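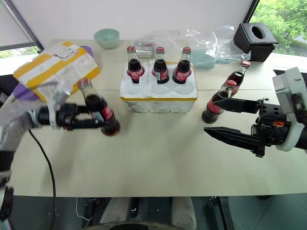

Ticket 383: Stock count for bottled cola goes negative overnight
Opened by: Eilif Haugland
Assigned to: Joar Granström
Priority: Medium (was Urgent, was Low)

Eilif, 23 Mar 2026, 08:14
The Clekel inventory screen says the Engström shop has -102 bottles of cola. I have been to the shop. It has cola. I would like to know who we owe the other bottles to.

Joar, 08:51
Does it do this for other products, or only the cola?

Eilif, 09:03
Only the cola. Root beer is fine. Root beer has always been fine.

Joar, 09:40
Checked the sync log. Noto sends the day's sales at 2:00, Clekel takes them off the count, then Noto doesn't get its receipt in time and sends them all again. It did that 7 times last night. Root beer escaped by not selling any.

Eilif, 09:46
Can we turn off the resend?

Joar, 10:22
There's a checkbox for that. It was already off. I turned it on and off again and it now says "Inherited," with no hint as to from whom.

Joar, 11:35
Found it. The setting comes from the Bremasel template, which somebody applied to all shops last May. Timeout was set to 2,000, presumably by a person thinking in seconds. The field is in milliseconds. Changed it to 60000 and ran the sync by hand: one send, one receipt.

Eilif, 11:41
Screen still says -102.

Joar, 11:44
It will. The fix stops new damage, it doesn't undo the old. You need to do a manual count and enter it under Adjustments - pick "Correction" as the reason, not "Breakage," or the insurance report gets very exciting.

Eilif, 13:20
Entered as Correction. Count looks right. Leave this open until tomorrow's sync has run, please. I've been told things were fixed before.

Joar, 13:22
Left open. Status changed to Waiting.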